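Home Posts Replies Media Likes

Grewal Bench Notes
01/07/2022

1/ Notes on ring sizing for tungsten carbide and titanium bands, because the same three questions came in all through the spring. Long thread. UK letter sizes throughout.

2/ Tungsten carbide can't be resized. It is sintered, very hard, and it cracks before it stretches. If the size is wrong, the ring is exchanged. Budget for that before engraving — an engraved band usually can't go back.

Coffee on the bench, sizing sticks out later.
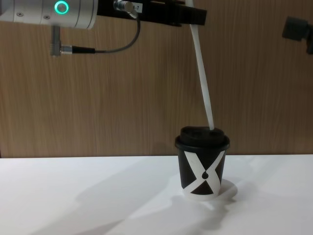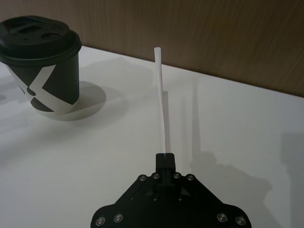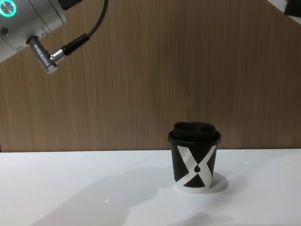 3/ MEASURING

Width changes the fit. A sizing gauge made of narrow rings reads small for a wide band. For anything 6 mm and over, use a wide gauge. If you only have a narrow one, go up half a size and check again with a sample ring.

4/ Measure at the end of the day, at room temperature. Fingers shrink in the cold and swell after exercise or salty food. Take two readings on different days. If they disagree, go with the larger.

5/ Paper strips and string are poor tools. String stretches, and paper gets pulled tight without you noticing. A half-size step in the UK system is 0.2 mm of inside diameter, so a small error matters.

6/ PROFILE

Court-shaped bands (curved on the inside) slide over the knuckle more easily than flat ones. Many people can take half a size smaller in a court profile. Flat-inside bands need the full reading.

7/ Large knuckle, slim base: size to pass the knuckle with slight resistance, then accept some turning. On a plain band the turning doesn't show. On a band with an inlay on one side only, it does.

8/ TITANIUM

Can be stretched a little on plain bands, half a size up at most, and not if there is an inlay or a stone. Going down isn't practical. Ask the workshop first. Several won't touch it.

9/ Stock: the Rokar flat band comes in two widths, 5 mm and 8 mm. Stodix is court only. Bidora has the brushed centre groove, and it runs slightly tight at the edges, so try it on before ordering.

10/ Exchange records. I logged 3557 orders for plain bands. 800 of them came back for a different size. Most were wide bands measured with a narrow gauge (see 3).

11/ Emergency removal. Titanium comes off with a suitable ring cutter, slowly. Tungsten carbide is cracked off with locking pliers, tightened in small steps — eye protection on. Leave both to A&E if the finger is already swollen.

12/ Next thread is on engraving depth. Sizing chart is in the pinned post.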